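Introduction to Storage and Inventory, Handout 4: Choosing and Keeping Containers
Course held by Éabha Mac an tSaoi, with exercises by Mawuli Odoi

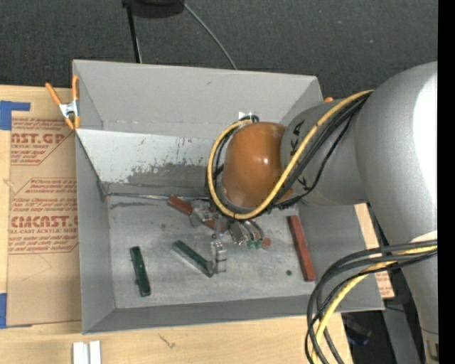

Page last changed: November, after the second exercise class

1. What this handout covers

In the last lecture we spoke about shelves and aisles. Now we go one step smaller, to the container itself. Many students think a container is only a box and there is nothing to study. I thought the same when I started in the stock room at Girkmont, and I ordered the wrong boxes in my first year.

Please read sections 2 to 4 before the exercise class. Section 5 is for the homework.

2. Open or closed

An open bin is a container with no lid. You can put a thing in and take it out with one movement. For goods which are picked many times in a day, this saves a lot of time. The price you pay is dust, and also that open bins can be stacked only if their shape allows it.

A closed box protects better and stacks better, but every pick now has two more movements, opening and closing. In practice people stop closing the lid after a while. If you walk through a storeroom and see all the lids lying on top of the cabinets, the storeroom has the wrong boxes.

Between these there is the bin with a lowered front. It is good on shelves and bad on tables, where small parts can roll out of it.

3. Height of the walls

Tall walls hold more, and they keep the goods inside when the bin is moved. But the deeper the bin, the farther the hand must go down, and the less the person sees of the bottom. Small parts in a deep bin are counted wrongly again and again. We call the goods at the bottom "sleeping stock." They are in the inventory list, but they are never picked, and some of them become too old to sell.

A simple rule from the lecture: if the goods are small, divide the bin or choose a lower one. If the goods are large and light, for example pillows or folded bags, a tall bin is fine.

Remember also the height of the table. A tall bin on a normal table brings the rim up by the full height of the bin, and a short person must then lift the elbow above the shoulder. Measure from the floor to the rim – the catalog gives you only the bin.

4. Wear

Containers are used up slowly. Scratches alone are not a reason to throw a bin away. What you should look for is:

Cracks at the corners and under the handles
A bottom that is bent and does not stand flat
Rims with sharp places
Labels that can no longer be read

In the Dadine case (see the reader) the company had 73 bins on the list for one small department. The check was done only by looking from the aisle, so cracks on the back side were missed. Take the bin out, empty it, turn it over. With two people, one checking and one writing, the whole department took around 5 hours.

Color is a question that always comes up. Gray hides dirt, white shows it. For food or medical goods you want to see the dirt. For spare parts it does not matter much, and you can use color for sorting instead. But do not give one color two meanings, as in the Pelupessy plan which we discussed in class.

5. Homework

Choose one storage place that you know, at home or at work. Write two pages:

a) Which containers are there, and which goods are in them?
b) Which goods are picked often, and do their containers fit this?
c) Which container would you change first, and what would you take in its place?

A drawing with measures is welcome – by hand is enough. Please do not copy text from catalogs. Last year I received the same paragraph from the Kitinon price list in several papers.

Mawuli Odoi collects the homework at the start of the next exercise class. If you are sick, send it to him before noon. Questions about section 3 please bring to me, and take your own measurements with you when you come.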